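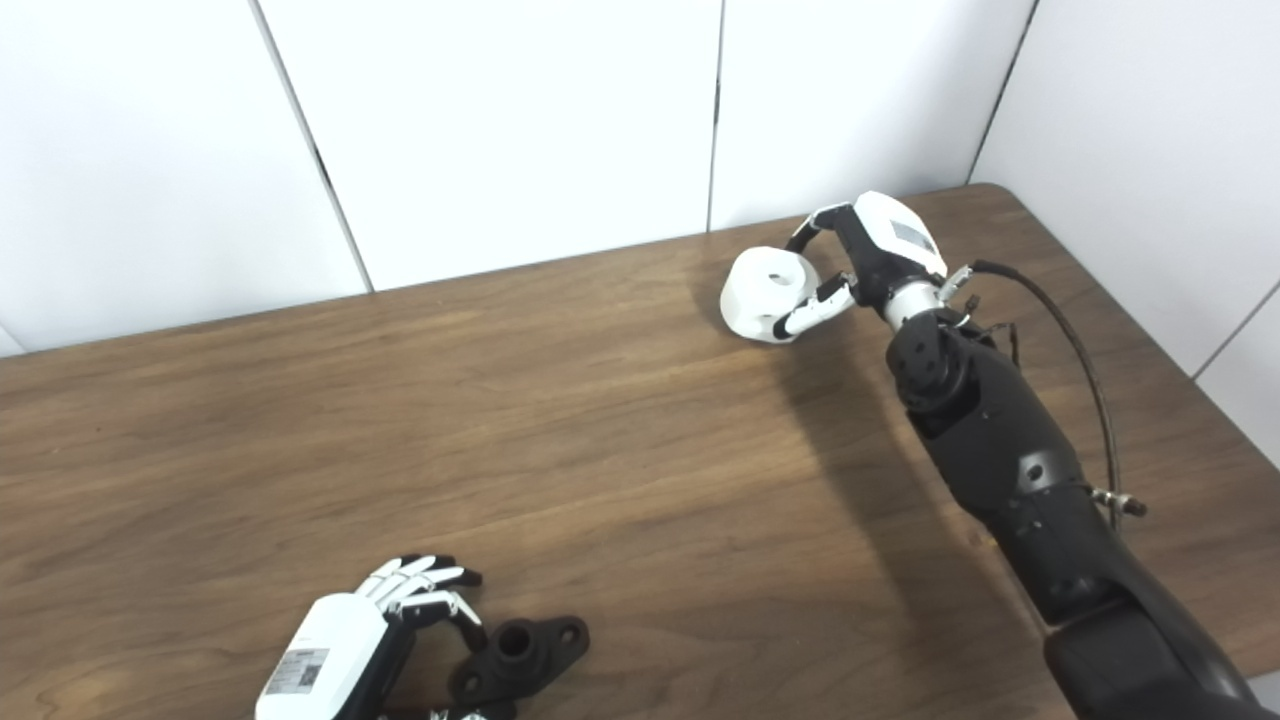
Gemma Sowerby
Support desk, Jolesden branch office

Ticket 309: shared calendar shows every booking an hour late

Okay, so this one ate my whole morning. Wendy Naylor in accounts wrote in to say her 9:00 call had turned into a 10:00 call overnight, and then Barry Stockdale said his had too. The calendar is the Pluda one, synced through Skandero to our phones. On the web page the times looked fine. On the phones, all an hour late!

First thing I did was have Wendy sign out and back in. No change. Then I deleted her account from the phone and added it again (she was very patient), and it pulled down 104 entries, every single one wrong in the same way.

My next guess was the phone's own time zone, so we turned off the automatic setting and picked the city by hand. Still wrong. I put it back to automatic after that -- please leave yours there too.
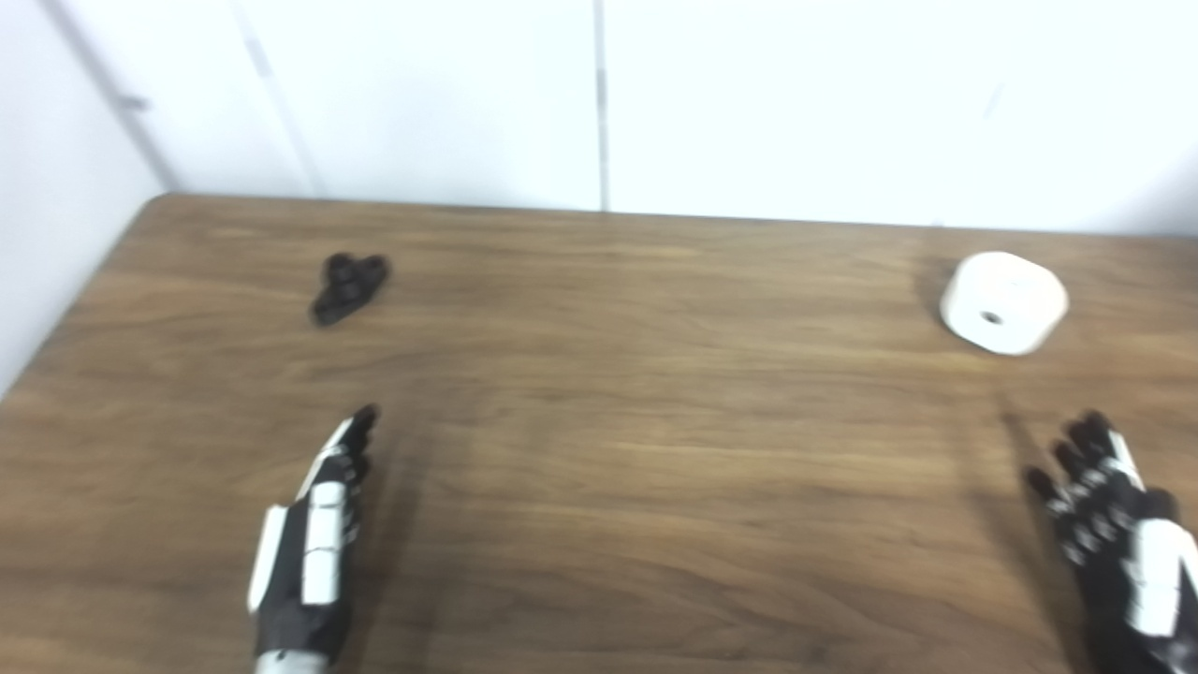 Update, 30 October 2020

Found it, I think. Skandero has its own time zone box, way down under Account > Sync > Advanced, and ours was set to a fixed offset with no daylight saving. I switched it to the named zone, saved, and forced a full sync. Wendy's phone came right after 60 seconds or so of spinning. Barry had to restart his.

Repeat meetings made before May are still off, and I've asked Poppy Cheetham to delete and remake one so we can see if that sticks. Leaving the ticket open until she writes back. If yours is still showing the wrong hour, reply here with your phone model.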